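**Nurnside's corner store is back, and the shelves are the best part**

NURNSIDE, December. The Ernholm Food Cooperative reopens its Nurnside store this Wednesday at 7 a.m. after a full refit of the sales floor, and everyone who has been inside so far comes out talking about the shelves. Yes, the shelves!

Members asked for this one. When the co-op mailed out its yearly survey last spring, 1,377 households wrote back, and the comment that came up more than any other had nothing to do with prices or opening hours. People wanted to find things. The old store had grown a bay at a time over many years, with three different kinds of shelving, two kinds of label and a drinks section split between the front door and the back wall. If you wanted a bottle of cola and a bag of ice you walked the whole building, and then you walked it again to pay.

"I've worked in this store for a long time and I still sent people to the wrong aisle," said Cathal Geraghty, store manager at Nurnside. "We had tonic water next to the pet food for years. I can't tell you why. It was there when I started and it sold, so it stayed."

The refit was drawn up by Yusof, the store planning firm that also worked on the co-op's Ernholm branch, and the shelving was supplied and fitted by Gundico. There are 58 bays in the new layout, all of them the same width and all on the same track system, so a bay can be made taller or shallower in a few minutes with hand tools. The aisles are wider too. Two people with baskets can pass each other without turning sideways, and a wheelchair or a double stroller fits down every one of them, including the narrow stretch by the freezers that used to be such a headache.

Drinks now have a home of their own, along the wall to the left of the registers. Soda, water, juice and mixers are all in one run, with the big bottles low and the smaller ones higher up. 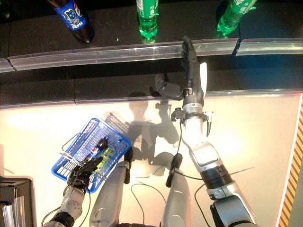
Gundico's dark shelving was a bit of a gamble, and the co-op staff went back and forth on it for weeks. The old shelves were cream, and there was a worry that black would make the store feel gloomy. It went the other way. Colors stand out on it beautifully: the blue label on a bottle of Pepsi jumps forward, and the green bottles farther along seem to glow when the light gets into them. The clear rail along the front edge takes the price tags, and it comes in sections, so when one gets scratched or cracked the staff can swap that piece and leave the rest where it is. The blue plastic baskets are staying, by popular demand. They stack by both entrances and at the end of the drinks wall, which is where people most often find out they should have picked one up.

Price tags have had a rethink of their own. The print is larger, the unit price sits on the same line as the shelf price, and each tag carries a short plain name for the item in place of the old stock codes. Members who tried out the sample tags in the community room were firm about the unit price in particular, and a second version was printed after their comments.

"The first set looked lovely and you needed a magnifying glass," said Julián Marín, who led the design work at Yusof. "A gentleman held one out at arm's length, then at the end of his nose, and handed it back to me. We went up two sizes that same afternoon. I'm so pleased with how they read now, and I'd take that kind of feedback on every job."

There is more to see away from the drinks wall. The bakery counter has moved next to the coffee, the bulk bins have new scoops and lids that close on their own, and the produce tables have come down in height by a hand's width. Local goods are mixed in with everything else now. Nurnside honey is with the honey, and Ernholm oatcakes are with the crackers, each with a small green dot on the tag to show that they were made nearby. At the moment 53 products carry the dot, and makers who would like to be considered can pick up a form at the service desk.

Nearly all of the old shelving has gone on to a second life. The better bays were taken by a school library and a tool-lending shed, and the rest went to members who asked for them for garages and basements. A few odd brackets and a box of end caps are still in the back hallway, free to anyone who can use them.

**Reopening day**

Doors open at 7 a.m. on Wednesday, with coffee and warm rolls until they run out. The first 90 shoppers will get a printed map of the new layout and a cloth bag. Staff will be out on the floor all day to help people find their usual items, and Cathal Geraghty will lead short walks around the store at 10 a.m. and 2 p.m. There is no need to sign up. Meet by the baskets at the main entrance.

Regular hours are 7 a.m. to 9 p.m., Monday through Saturday, and 9 a.m. to 6 p.m. on Sunday. The side entrance on the parking lot is open again, and the bottle return has moved from the lobby to the covered area beside it.

**About the Ernholm Food Cooperative**

The Ernholm Food Cooperative is a member-owned grocer with stores in Ernholm and Nurnside. Anyone can shop at either store, and membership is open to all residents of both towns.

**Press contact**

Reporters who would like to visit before opening day, or speak with Cathal Geraghty or Julián Marín, can ask for the press desk at the Nurnside store.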